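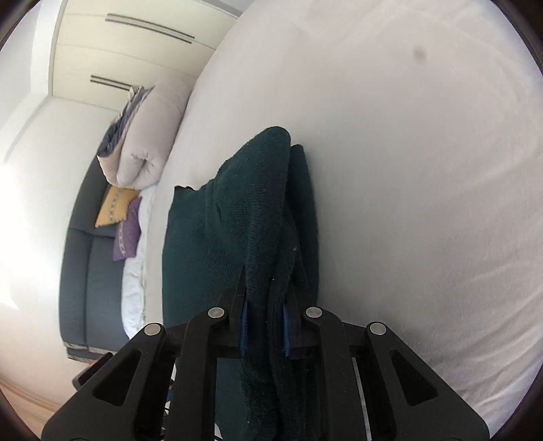 Wycliffe Mrema has asked that the wool trials be entered under the dye lot and not under the mill name, as two of the April lots came from the same mill and were confused at the last review. The request is accepted. Entries from this page onward follow the lot names: Jullwood for the green, Lyimo for the undyed control.

Notebook, textile workshop. April, Sunday session, commenced 10 a.m.

Purpose: to establish whether the Jullwood green holds its colour through repeated hand washing in the workshop's tap water, and whether the rinse can be shortened without loss.

Materials. One skein of Jullwood and one of Lyimo, each cut into test lengths and tied loosely in figure eights with white cotton. Wool wash was the Nultura liquid, from the bottle opened for the previous trial. The Predura fixative was not used in this session. It remains on the upper shelf and should not be decanted until the label has been replaced, the existing one being illegible below the first line.

Procedure. The bath was brought to 30 degrees and checked with the glass thermometer. The digital one is reading high and has been put aside for return. Each length was soaked for 10 minutes without agitation, lifted, pressed between towels and laid flat on the rack by the north window. The bath water was kept in jars for comparison, lids on, labelled in pencil.

Observations. The first Jullwood bath took on a distinct blue-green colour. The second was paler and the third could not be told from the Lyimo jar when both were held against white paper. The cotton ties on the Jullwood lengths picked up a slight stain where the knots were tight. No stain was found on the ties of the control.

The yarn itself, once dry, matched the retained sample on card 551 in daylight. Under the bench lamp it looked greyer than the card. Colleagues are asked to make all comparisons at the window until the lamp has been fitted with a neutral bulb.

One Lyimo length felted at the cut end. This is attributed to handling during pressing and the length has been excluded. A replacement was cut from the same skein and will be run with the next group.

Matters outstanding:
Repeat the third bath with a single rinse.
Try a cold soak on both lots.
Obtain a fresh reel of cotton for ties, unbleached if available.
Enter the jar labels in the register under 2047, leaving the facing page clear for the light exposure results.

Jars are on the lower shelf behind the scales. Please do not empty them before the cold soak has been compared.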